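Why does my lentil soup go thick and pasty overnight?
Asked by Audrey-Anne Dhillon, September

I make a big pot of brown lentil soup most weeks and eat it for lunch. The first day it is fine. By the next morning it has set like mashed potatoes and I have to add so much water that it tastes of nothing. I use 538 grams of dry lentils (one whole bag from Listlow), two carrots, an onion, a can of tomatoes and 2 quarts of stock. It simmers for 29 minutes with the lid on. I have tried red lentils and they were worse. Is there a way to keep it as soup for three or four days?

bean_counter106

Lentils keep soaking up liquid after the heat is off. Your ratio is the problem. That is a lot of lentils for 2 quarts. I would use half the bag and keep the stock the same. Also take it off when the lentils still have a little bite, because they go on softening while the pot cools.

If you thin it the next day, use stock and not water, then add salt and a squeeze of lemon at the end. Taste it after it is hot. Cold soup always seems to need more salt than it does.

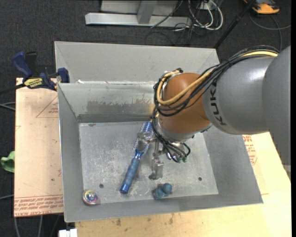

Clifford Lévesque
Moderator, Soups and Stews

Agree with the ratio. A few more things that have worked for me.

Try French green lentils or the small black ones. They hold their shape and put less starch into the broth. They need a few minutes longer than brown, so start checking at 21 minutes and go from there. Rinse them well first.

Cook the lentils in a separate pot if you don't mind the extra dish. Drain them, keep them in their own container in the fridge, and add a scoop to the broth when you heat up a bowl. I do this when I know the soup has to last past the second day. The broth can be frozen on its own too.

Don't leave the pot on the stove to cool all evening. Ladle it into shallow containers and get it in the fridge.

On red lentils, they are meant to fall apart. Good for dal, wrong for what you want.

Sallari

just eat it thick. I put it on toast with an egg

Contact us | © Voro Kitchen Help | Back to top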